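Reading Together: A Report on Our Class Book Club

Why we chose it

For our project we ran a small book club in the spring term and wrote down how it went. We picked Bellamy, a gentle fantasy set in the harbour town of Lendska, mostly because two of us had already read it and couldn't stop talking about it!
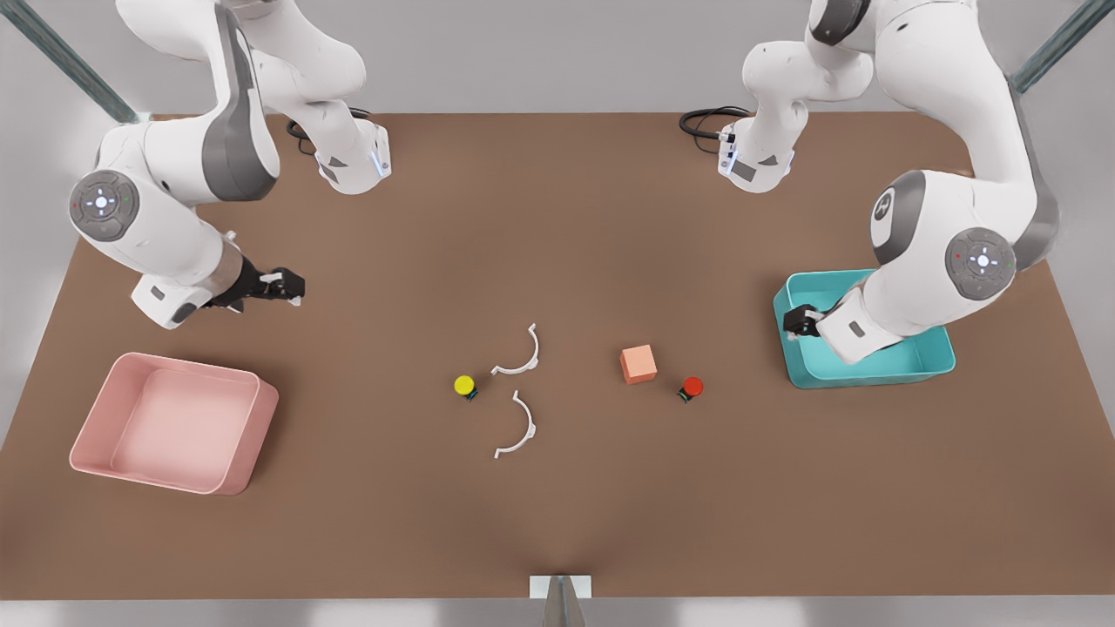
It's a long book, so we agreed on 30 pages a night, which sounded easy in April and felt rather less easy once coursework arrived. Everybody loved the ferry chapters, though opinions on the ending were very mixed (and quite loud).

What readers told us

We gave out 78 question sheets and asked for a mark out of 5. The slow opening came up again and again, but so did the old lighthouse keeper, who was a favourite with nearly all of us.

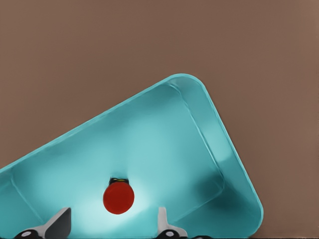

What we would change

We'd choose something shorter next time, and leave a whole lunch hour for the last chapter.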